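Steltside Open Day - planning and review meeting, September
Present: Adaeze Etim (chair), Levente Kelemen, Nkechi Ezeani, Dima Kassab
Apologies: Ifeanyi Bako
Minutes: Levente Kelemen

1. Previous minutes
Accepted with one correction. The Rendden group was 26 persons, not 62.

2. Visitors
Nkechi reported that 200 badges were printed and 191 were given out. The desk was busiest before lunch. Dima asked that next time the school groups get a separate entrance.

3. Towel folding demonstration
Dima gave the report. The station with the two arms was shown in three sessions.
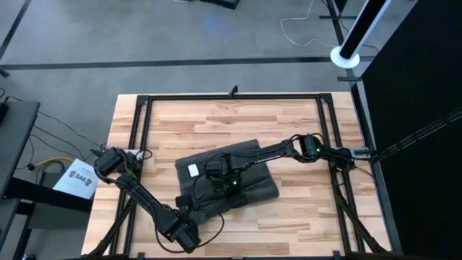

Folding station, both arms over the table.

Many visitors asked if the arms can also fold shirts. Dima answered them that the present work is only with flat pieces. Adaeze thought the talk before the second session was too long - people at the back began to leave. It was agreed to make it shorter and to speak while the arms are moving.
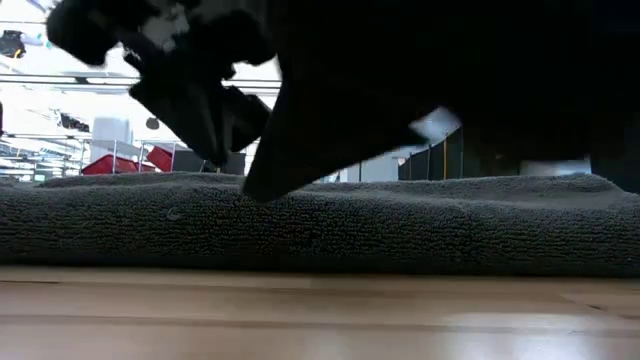
The guests from Okafor wished to stand closer to the table. Dima did not allow this, and the meeting supported her. Nkechi will ask Vorix for the price of a large screen, so that the grippers can be followed from the back row.

4. Costs
Not discussed, the figures from Ifeanyi did not arrive yet.

5. Actions
Dima - shorter text for the talk.
Nkechi - price of screen, plan for second entrance.
Ifeanyi - costs, before next meeting.

The meeting closed at 4:40 p.m.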